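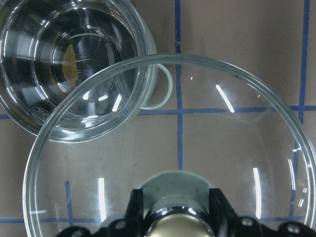
The Noltberg desk unit is a fixed voting and microphone terminal for council chambers, county boards and state legislative committee rooms. Each unit has three vote keys (Yes, No, Abstain), a request-to-speak key and a gooseneck microphone socket. The housing is closed on top and drains to the rear edge, as most desk units fail from spilled drinks. A clear plastic cup that narrows toward the base, like the empty one shown, is easy to knock over when papers are passed along a row. Liquid on the keys does not register as a vote. Wipe the unit down and run the key test before the next roll call.

Units connect in a daisy chain to the Skustel base station, which is sold separately. One base station supports up to 233 units. Presiding officer and clerk units count toward this total.

Vote handling
A vote is opened and closed from the clerk unit. Members may change a vote until it is closed – the last key pressed is the one recorded. The base station calculates simple majority, two-thirds majority and majority of members elected. Other thresholds are entered as a fraction. Quorum is checked when the vote is opened and again when it is closed. Secret ballot mode stores totals only and cannot be switched on during an open vote.

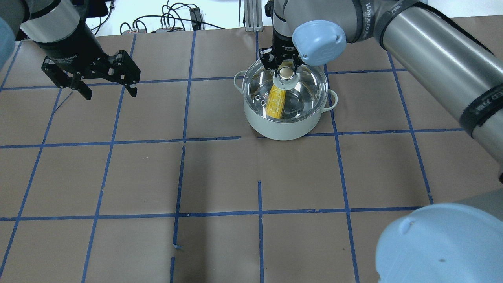

A clerk's office in Goodwin reports that tie votes were shown as "failed" on the wall display before the chair had cast a deciding vote, and asks for a separate status. Firmware 2 adds this. The display now reads "tie – chair to vote" when the casting vote option is selected. Chambers where the chair votes with the members should leave the option off.

Records
The base station holds 800 recorded votes in internal memory. When memory is full, new votes are refused until the log is exported. Export formats are CSV and PDF. The Cloneo minutes plug-in reads the CSV file directly and places each result under its agenda item.

Ordering
Desk unit, standard
Desk unit, presiding officer (adds priority key)
Desk unit, clerk (adds open/close keys)
Flush mounting plate
Chain cable, specify length

Microphones are not included. Orders received by noon on Thursday ship the following week. Chambers replacing an older Skustel system can reuse the existing chain cable if the connectors are of the locking type.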